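Warkora Leaf Porometer, Model 3427

Product code: 3427
Manufacturer: Ganmont
Category: Plant physiology / Teaching and field instruments
Availability: In stock, ships from the Kuruc warehouse

Overview

The Warkora is a handheld steady-state porometer for measuring stomatal conductance to water vapor. It clips onto a living leaf, reads the humidity gradient along a short fixed diffusion path, and calculates conductance from that gradient and the leaf temperature. No pump, gas cylinder or desiccant column is required for routine use.

The instrument is intended for college and high school plant biology courses, greenhouse trials and small field surveys. It does not measure carbon dioxide uptake. Users who need assimilation rates should look at a full gas exchange system instead.

Principle of operation

Water vapor leaving the stomata enters an open-ended chamber pressed against the leaf surface. Two humidity sensors sit at known distances from the leaf. At steady state the flux between the sensors equals the flux out of the leaf, so leaf conductance can be solved from the two readings and the known conductance of the path. The leaf interior is assumed to be saturated at leaf temperature.

A reading is taken on one side of the leaf at a time. For species with stomata on both surfaces, measure the upper and lower sides separately and add the two values. For most broadleaf trees the lower side alone is sufficient.
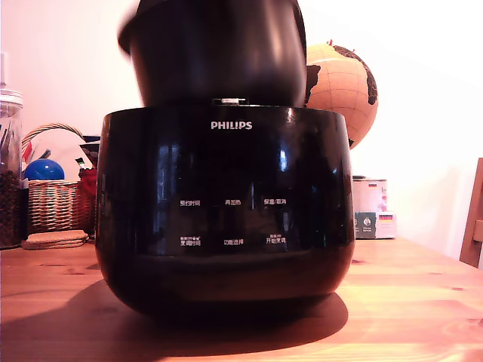

Readings are stable when the drift indicator on the display stops flashing. In automatic mode the instrument logs the value 60 seconds after the clip is closed. In manual mode the user decides when to store it. Leaves with very low conductance, such as succulents measured in daylight, can take longer to settle and should be read in manual mode.

Specifications

Measured quantity: stomatal conductance, mmol per square meter per second
Chamber aperture: circular, 8 mm diameter
Minimum leaf width: slightly larger than the aperture; the gasket must seal on all sides
Logging: automatic or manual
Display: monochrome, readable in direct sun
Data transfer: USB cable, comma-separated text file
Power: four AA cells (not included)
Battery life: around 29 hours of continuous use
Housing: sealed against dust and light rain; not submersible

Supplied with the instrument

Porometer body and leaf clip with cable
Spare gaskets
Calibration plate and filter paper disks
USB cable
Carrying case
Printed manual

Distilled water for calibration is not supplied.

Calibration

Calibrate at the start of each day of use and again if air temperature has changed markedly. Wet a filter paper disk with one drop of distilled water, place it on the calibration plate and close the clip over it. Select CAL from the menu and wait for the tone. Tap water leaves salts on the disk and will shift the result.

The clip and the plate must be at the same temperature before calibration begins. If the case has been in a vehicle, open it and leave the parts in the shade until they have equalized.

Notes on use

Do not breathe on the leaf or the sensor head. Avoid holding the blade with bare fingers close to the chamber – skin warms the tissue and raises local humidity. Wet leaves cannot be measured. Blot dew or rain gently and allow the surface to dry fully.

Stomata respond to shading, so close the clip without casting a shadow on the leaf beforehand and keep it there no longer than necessary. Repeated readings on one leaf should be spaced out so that the tissue returns to ambient conditions.

Hairy leaves may prevent a tight seal. The soft gasket set (sold separately) improves results on these species but wears faster than the standard type.

Software

Data files open in any spreadsheet. The Stastix package reads them directly and adds plots by leaf, plant and time of day. A single-user Stastix license is included in the classroom bundle and is optional with the standalone unit. Firmware updates are installed over USB. The current release corrects a rounding error in the averaged values and was posted on Sat 9 April.

Service and warranty

The sensor head should be returned for factory recalibration every two years. Turnaround is longer in September, when many teaching labs send units in together – book ahead if the instrument is needed for fall classes. The warranty covers defects in materials and workmanship. It does not cover gaskets, batteries, or sensors contaminated by pesticide spray.

Related items

Soft gasket set
Replacement leaf clip with cable
Filter paper disks for calibration
Classroom bundle with Stastix license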